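Visit to the Clararmont Student Robotics Open Day

We drove up to Clararmont in May for the open day of the student robotics project. Doors opened at 10 a.m. and the car park behind the main hall was already full, so we left the car by the sports field and walked back.

The project is called Prekex. It is a one-year course for second-year students, and this year's theme is housework. Teams pick a chore, record people doing it, and use the recordings to train a program. There were 4 teams. One had chosen setting a table, one watering plants, and the other two had both gone for laundry, in rooms at opposite ends of the corridor.

The first hour was talks. The one on budgets ran long. The course gets by on a small grant from Gudeta, a local parts supplier, and each team had $500 to spend on materials.

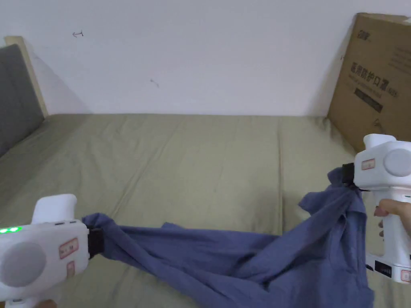
Laundry was the part I had come for, as our own school club wants to try it next year. The students do all the recording by hand, with a gripper in each fist, and the task is to pick up a piece of clothing, open it out and fold it. It is slow work. With the jaws clamped on both ends, the blue cloth still sagged in the middle and bunched up, and a person would fix that with a quick shake. The team's rule is to begin again if a corner slips. They had 100 recordings planned for the month and had finished 67.

Lunch was soup and rolls in the hall. In the afternoon we saw the plant team's program run on a small arm. It found the pot on the second try and spilled a little on the tray.

Parents and visitors could ask for the course handout at the desk. Ours covers the schedule, the parts list and the safety rules for the workshop. The next open day is at the Clalosura site, and places have to be booked through the school office.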